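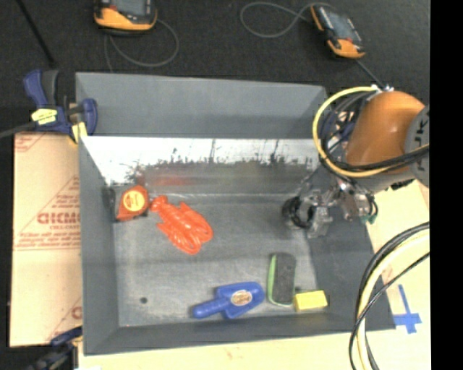
Tips for getting a sorting arm to behave in a home workshop

I've had the Fistbridge picking kit on trial since September, and my bench has never been so organised or so covered in cables. Fitau rents it out by the month if you don't fancy buying, and I'd go that way first. A few things I've picked up along the way.

Clamp the bin before anything else. An arm that nudges the side of a bin will walk it across the table over an afternoon, and then every pick lands a bit off. Plain bar clamps from the hardware store do the job. The brackets Drindora sells as an add-on look smart, but I sent mine back.

Sloping sides are your friend. I started with a straight-walled tub and small things kept wedging themselves in the corners where the fingers couldn't get at them.

Start with five things, all different shapes. A tape measure, a brush, an eraser, a little block and some daft plastic toy (a lobster is brilliant, all those legs and claws) will teach you more than a bin full of identical bolts. Once it's coping with those, go up to 19 or so small bits and see where it gets muddled.

Mark your spot with painter's tape. Put a cross on the tabletop so you can find your setup again after you've cleared the bench for a glue-up. Blue shows up nicely on pale wood and peels off clean.

Leave the cables more slack than looks tidy! Big loose loops around the arm are fine. I zip-tied mine down hard the first week and it pulled a connector out on the second reach.

Wipe the bin out every so often. Mine gets a quick once-over with a damp cloth every 1000 picks, and the fingertips get the same. The Győri replacement pads are supposed to last 3000 and so far I've no reason to argue.

As for whether it's worth it – for sorting odds and ends at the end of a job, yes, I like it a lot. It's slow with flat things and the manual is a shocker. Allow 2 hours for the first setup, and keep a mug of tea well away from the bench.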